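特伦特伍德湖区家庭露营小记

发布于2019-03-15

本人一家每年八月均赴特伦特伍德（Trutwood）湖区露营，至今未曾间断。去年的行程为期两周，同行者除家人外，另有友人大岛加奈子（Kanako Oshima）一家。现将营地预订、装备及日程方面的情况整理如下，供有意前往的读者参考。

湖区共设营位18处，分布于北岸与东岸。北岸营位地势较高，排水良好，清晨日照充足，但距取水点较远；东岸营位紧邻栈道，适合携带幼童或皮划艇的家庭，周末人流则较为密集。本人一家历年均选择北岸。预订须以书面形式提交，注明入营日期、人数及车辆数目，营地管理处收到后予以回函确认。临时到访者如遇空位亦可入住，惟不得指定位置。

关于帐篷，去年首次使用两顶努克霍姆（Nurkholm）隧道帐，一顶供就寝，一顶存放炊具与衣物。该帐搭设步骤较以往所用圆顶帐为繁，初次搭设时，地钉的角度与拉绳的次序均须对照说明书逐项核对。入营第三日夜间有阵雨，外帐未见渗漏，内壁稍有凝结水，次日开启两端通风口后即告消除。 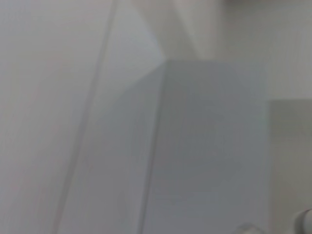 炊事方面，两家商定轮流值日，早餐从简，晚餐由当日值日一方负责。大岛女士所备味噌汤与烤饭团颇受孩子们欢迎，其后几日屡被要求重做。营地规定明火仅限于石砌火塘内使用，夜间十时前须以水浇灭，并翻动灰烬确认无余火。柴薪可在入口处购买，不得自林中拾取。

行程中段，两家曾沿布特莱齐（Buthelezi）步道徒步至比隆（Billon）观景台，全程12公里。领队为当地向导诺西福·马卢莱克（Nosipho Maluleke）女士。马卢莱克女士熟悉沿途植被与鸟类，并要求全体成员在上坡路段保持队形，由年龄最小者走在前列以控制步速。步道后半段多碎石，宜着高帮鞋。观景台无饮水供应，每人应自备充足饮用水。

垃圾处理仍须提请注意。湖区不设垃圾箱，所有废弃物应由营员自行携出，厨余亦不得掩埋。去年离营当日，邻近营位遗留食品包装若干，经管理处通知后方由原使用者返回清理。

今年的行程初步仍定于八月，营位申请已寄出，尚待回函。大岛女士一家能否同行，视其子女学期安排而定。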